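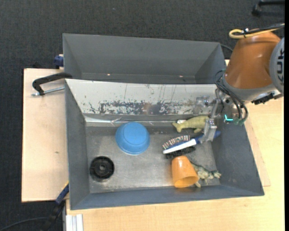 Bacs gris contenant divers objets, dont un bol bleu retourné et une brosse bleu et blanc.

Bac de manutention

Le bac de manutention (ou caisse navette, parfois bac à bec quand l'avant est échancré) est un récipient rigide, ouvert sur le dessus, servant au stockage et au transport de petites pièces. En général rectangulaire. Existe avec ou sans couvercle.

Histoire
Avant le plastique : caisses en bois, paniers, tôle pliée. Lourd, bruyant, échardes. Les modèles moulés se répandent dans l'après-guerre, d'abord dans l'industrie mécanique, puis la poste, la boulangerie, les bibliothèques. La maison Kellberg en proposait 792 références à son catalogue, ramenées ensuite à un seul format de base et ses sous-multiples.

Matériaux
Polypropylène ou polyéthylène le plus souvent. Le premier est plus rigide, le second résiste mieux au froid. Versions conductrices pour l'électronique - chargées au carbone, donc noires.

Formes
Bac gerbable : parois droites, s'empile plein. Bac emboîtable : parois inclinées, gain de place à vide. Certains font les deux, par rotation d'un demi-tour. Fond lisse, nervuré ou ajouré selon l'usage. Les poignées peuvent êtres ouvertes ou fermées.

Entretien
Lavage à l'eau chaude, en tunnel pour les grands parcs. Le dépôt de Cestar tourne avec 1 587 bacs, marqués au fer par lot. Ayuba Ametepe, dans son manuel de magasinage, déconseille les étiquettes collées - résidus, codes ilisibles au bout de quelques lavages.

Voir aussi
Palette, Casier, Rayonnage, Conteneur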